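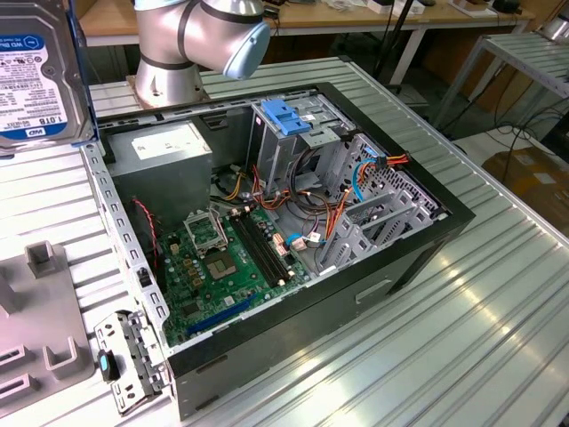 Working inside an old desktop PC

Shut down, switch off at the wall and pull every lead. Hold the power button in for a few seconds afterwards. Lay the tower on its side with the open side up, so you are looking straight down at the motherboard and nothing hangs off its own weight.

Touch bare metal on the case before you handle any part, and again each time you come back to the bench.

With the processor out, the socket is the easiest thing to ruin. Keep fingers, cloths and screwdrivers away from the contacts. If the board is going to sit for more than 20 minutes, fit the plastic cover or close the bracket gently — never force it.

Memory slots: open the latches, line up the notch, then press both ends down until they click. If a stick won't go in, turn it round and try again.

Tuck fan wires along the side of the case before refitting the panel. A loose one will find the blades sooner or later.

Hard drives don't like knocks. Put them flat on something soft, well back from where you are working, and write down which cable went where.

Screws go in 2 jars, one for the case and one for the drives. Ivan Marchuk uses an egg box, and that does just as well.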